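Hollow Street Community Pantry: your questions answered
Last updated 28/07/2025

Do I need to be referred by anyone?
No, not at all. Come along, give us your first name and the first half of your postcode, and that's the paperwork done. We used to ask for a letter, and it put off exactly the people we were hoping to see, so we stopped in January and haven't missed it.

How much does it cost?
A shop is £4, and for that you can choose 8 items from the shelves, plus whatever fruit and veg you can use. If £4 is tricky this week, have a quiet word with whoever is on the door and we'll sort something out. You won't be asked why.

Can I choose what I take?
Yes, please do! We'd much rather you went home with things your family likes than with a bag of tins that sit in the cupboard until Christmas. Swaps are welcome too, so if you took chickpeas last time and couldn't face them, bring them back unopened and pick something else.

What sort of snacks and quick meals do you take as donations?
Anything sealed and in date. Noodles, crisps and cereal bars are always popular, especially in the school holidays when lunches have to come from somewhere. Please leave multipacks in their outer wrapping if you can, as the ingredients are often printed only on that – and we do have several members with allergies.
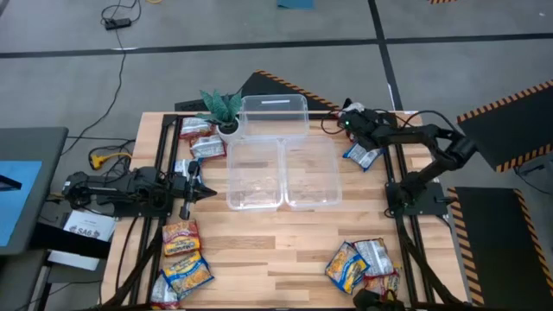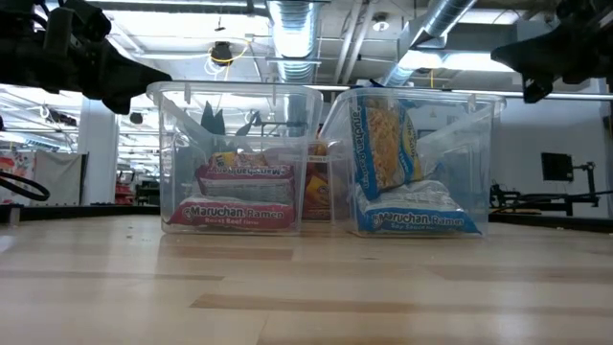
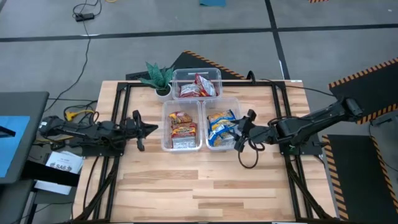

Clear bins on the table; the middle photo has ramen packets in the left-hand one.

Is there anything you can't accept?
We can't take home-cooked food, alcohol, opened packets or anything past its use-by date. Best-before dates are a different matter and we're fairly relaxed about those, within reason. If you're not sure, bring it anyway and we'll have a look together.

Where do I find you?
We're at 193 Clermont Road, through the green side gate and up the ramp. The 8 bus stops almost outside. Parking is a bit of a squeeze, I'm afraid, so do share a lift if you can.

Can I bring the children?
Of course. There's a box of books by the kettle, and nobody minds a bit of noise.

I'd like to help. Who do I speak to?
Jozefína Kolář looks after the rota and will be delighted to hear from you. Even an hour now and then is useful – unpacking a delivery goes so much faster with company. Ask for her at the door, or leave your number in the red notebook and she'll ring you back.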